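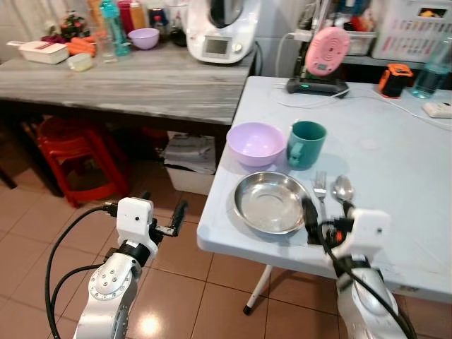 Place setting on the folding table: steel bowl, fork and spoon, with both arms in reach.

Gripper trial, April: still not sold

Readers of the last issue will remember that Brilteo promised us its new black fingers would "handle anything in an ordinary kitchen." I have heard that from three suppliers now and I'd like to see it written into a contract. Nadiia Hnatiuk agreed to run the comparison anyway, old fingers against new, on the same two arms and the same controller, and I agreed to stop complaining until there were numbers.

There are numbers. With the old Antoniuk fingers we logged 244 attempts before Hryhorii Melnychuk needed the arms back for calibration. With the Brilteo fingers we have 1421, and the gap in sample size should bother anyone who plans to quote the results at the Tulivach meeting. Please don't put both on one chart. Nazar Ivanyshyn has already tried.

Flatware is where the sales talk and the bench part ways. Forks and spoons lie almost flush with the tabletop, they shine, and the depth camera returns garbage along half the handle. Brilteo's answer is a softer tip. Ours, so far, is to come in at a lower angle and accept that the finger will scrape. A softer tip does nothing for a bad depth reading, and I would like their engineers to stop suggesting that it does. Bowls are easier, and I suspect most of the good figures in the brochure come from bowls.

The wrist cameras are a separate argument. Bohdana Dmytriv wants to rely on them for the last part of every reach, on the grounds that the head camera loses sight of the fingertips as soon as the arm gets in the way. Fair enough. But look at how much of the view a wrist camera gives up to its own fingers.
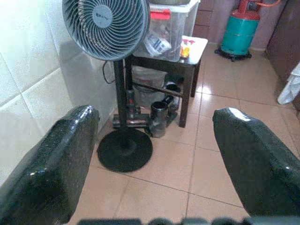
Wrist camera view across the floor, fingers open.

Those fingers have a glossy black finish, and the highlights along the top edges are bright enough to fool our edge detector into finding objects that aren't there. A matte coating would help. Brilteo quoted us for one and I won't print the price. Inna Koval covered a pair with ordinary cloth tape, which cut the false detections and then peeled. She is trying another tape. Until that's settled, I don't accept that the wrist view is "ready for close work," whatever the release notes say.

Which brings us to pans. Everyone likes a pan demo because the thing looks heavy and the arm looks strong. What matters is whether the handle turns in the grip once the weight is hanging off one side, and a short clip won't tell you.
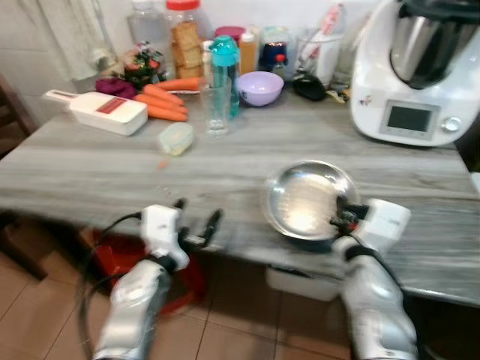
Nadiia's rule is that a hold only counts if the handle angle stays within our limit for the full timed interval, and that rule stays, even though it makes both sets of fingers look worse. Nazar thinks it is too strict. He may be right for plastic bowls. For cookware I'd make it stricter.

As for the controller, we are keeping Ato for now. The 2 crashes in the log both came during a change of tool settings, and Hryhorii says the update fixes them. I'll believe it after a full run. The next round uses the old fingers again, until their count is high enough to compare properly. Anyone with spare matte tape should leave it with Inna.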